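Desks at Turkton, Second Floor
Photo gallery, 7 December 2023

We moved into the second floor of the Kelmendi building at the start of the fall. The desks came in flat boxes and were put together over two days, all of them the same size and the same light color. After a couple of months they no longer look the same. People bring in what they need, leave what they don't get around to putting away, and work out where the cables should go.

Araceli Villaseñor asked if we could put a page together before the December desk clear-out, when everything that sits on a work surface has to go in a drawer or a crate so the carpets can be cleaned. Each entry has a line or two from me, and in most cases a note from someone who works on that side of the room. Desk numbers follow the floor plan by the kitchen door.

How the room is laid out

The desks stand in four rows with partitions between them. The partitions came with the lease. They are high enough that you can't see the person opposite when you are both sitting down, and low enough to pass a stapler over. Power comes from floor boxes, and most people run a strip up to the desktop. Cables are allowed over the top of a partition as long as they don't hang into the next person's space.

The window rows get the most sun in the afternoon. The inner rows are warmer than you would expect, so there are desk fans out even in December. Facilities has asked us to turn them off overnight.

What stays on a desk

Teodora Ionescu went through the old desk policy from our last office and found that it allowed one personal item per person. We dropped that rule when we moved. The current one says to keep drinks capped, keep food off the desk after hours, and leave enough clear surface for a laptop and a notebook. Past that, it's up to you.

Puzzles are the most common thing people bring. Samina Khattak started it with a wooden one she kept next to her phone, and by the second week there were several on her row. The staplers are company issue and came from the old supply room, and we have more of them than we need. If yours jams, take another from the cabinet marked Kimer and put the old one in the tray underneath.

Desk 13

A shared desk in the second row, used by whoever needs a spot near the partition outlets. Things tend to collect on it between users.
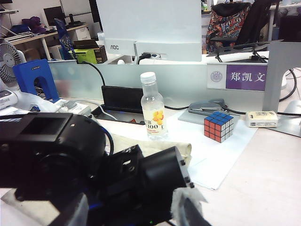
Desk 13. The cube on its sheet of paper, with the stapler behind it and the capped bottle to the left.

The cube can stay where it is until the clear-out. Blue is on top, with red and white on the sides facing out. Doina Petek has offered to take it home over the break if the person who brought it in doesn't come forward.

The crumpled cream cloth should go in the kitchen laundry bin, and a folded one can be picked up from the shelf there. Please check the label on the bottle before moving it, and keep it upright. The black stand at the back goes with the desk and doesn't need to be crated. Neither does the power strip, but unplug it at the floor box first.

The small cream box with the label on top should go to the front desk. If it's yours, ask for it there.

Notes from the other rows

Row one, by the window. Slavica Perić keeps her reference binders standing along the back of the desk and has asked that they be crated in the same order. She has put colored tape on the spines.

Row three. Two desks here were pushed together for the Stunduvon catalog work and will be separated again after the break. The paper samples are in envelopes in the top drawers. They don't need to be moved.

Row four, nearest the kitchen. This row has the only desk with a locking drawer. The key is with Araceli. There was a spare, and if you have it, please bring it back.

Clear-out instructions

Crates will be stacked by the elevator. Take one per desk, and a second if you really need it. Write your desk number on the short side in marker, because the long sides face the wall once they are stacked.

Loose cables should be coiled and tied, then put in the crate last. Cables that run over a partition can stay up if both ends are off the floor. Fans go on top of the filing cabinets with their cords wrapped around the base.

Throw out dried-up pens, old sticky notes and anything with a coffee ring on it that you don't need to keep. Paper with client names goes in the gray shredding bin by the printer. Batteries go in the jar in the kitchen.

Anything left on a shared desk will be boxed and held in room 611 for 19 days. After that it goes to the supply cabinet or the donation shelf, depending on what it is.

Adding your desk

If you would like your own desk on this page, send one picture and a line or two to Teodora. Please clear or turn over anything with a client's name on it first. Pictures taken in daylight come out better, since the ceiling lights on this floor give everything a yellow cast.

We will add the crated and cleaned room when the carpets are done, and another set in the new year when people have settled back in.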